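Search this journal
Advanced search Go

May 3, 2022
By the Flarkwood Small Claims Study Group

4. Reminders and appearance rates in small claims court

We now come to the part of the study we most looked forward to writing. Courts lose a great many small claims cases to default, where the person being sued simply does not come to the hearing. Earlier work has treated this mostly as a matter of will. Our reading of the Flarkwood files points toward something much more ordinary, and to us much more exciting: people get the date wrong, or they put the summons in a drawer and never look at it again!

4.1 Sample

The clerk's office gave us access to 700 closed files, all of them debt or landlord-tenant claims. We set aside every file in which the summons was returned unserved, as well as those that settled before a hearing was set. That left 272 files with a full service record, a hearing date and a docket note on who appeared. Two of us coded each file separately, and where we disagreed (usually over a hard-to-read docket note) we went back to the paper copy.

4.2 The redesigned notice

In August the court replaced its old summons cover sheet with a one-page notice. The old sheet opened with the statute and gave the hearing date near the bottom, in the same type as everything else. The new one puts the date, the room and the clerk's phone number at the top, followed by a short paragraph on what happens if the defendant stays home. It also tells people that they may ask for a new date, a right that was in the rules all along and that very few defendants in the older files had used. Prudik v. Skiltel, a contract dispute over a returned deposit, is a lovely case in point: the defendant called the clerk, moved the hearing by 12 days and came with a folder of receipts.

4.3 What we found

Defendants who got the new notice appeared more often than those who got the old one, and the difference held in both kinds of claim. It was widest among tenants. We were delighted to see that requests for a new date also went up, and that these requests came early, well before the hearing, when the clerk can still reach the other side. 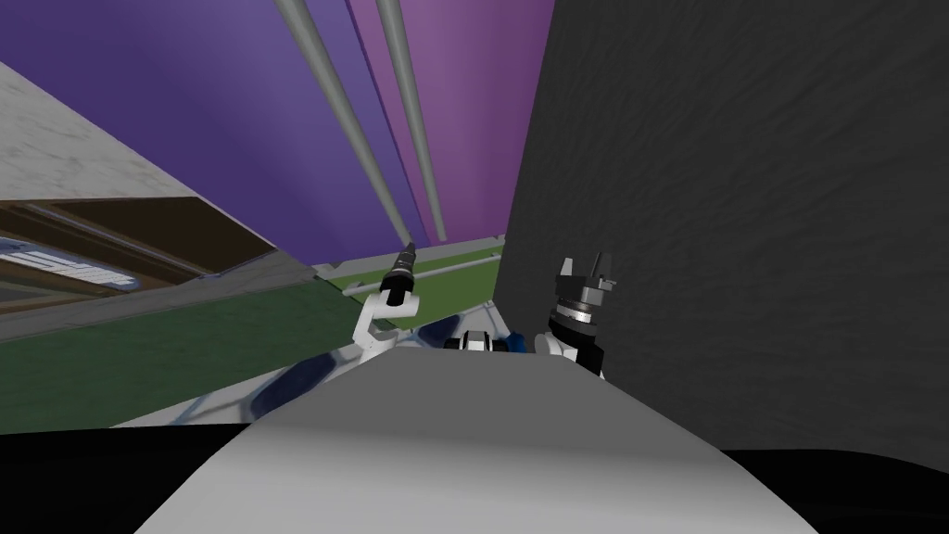

Figure 3. Simulated view over the light gray top of a robot's torso, with two arms extending forward.

Cases with a lawyer on one side only behaved differently. In Vlachopoulos v. Prudik, and in others like it, the defendant appeared but agreed to a payment plan in the hallway before the judge had called the case. The docket records an appearance, so we counted it as one, yet the judge never heard the defense. Hallway agreements of this kind took up to 50 minutes by the clerk's log, and we would love to see someone study them closely.

We did not code for language spoken at home, which the Flarkwood files record only when an interpreter is booked. Section 5 takes up the interpreter requests separately.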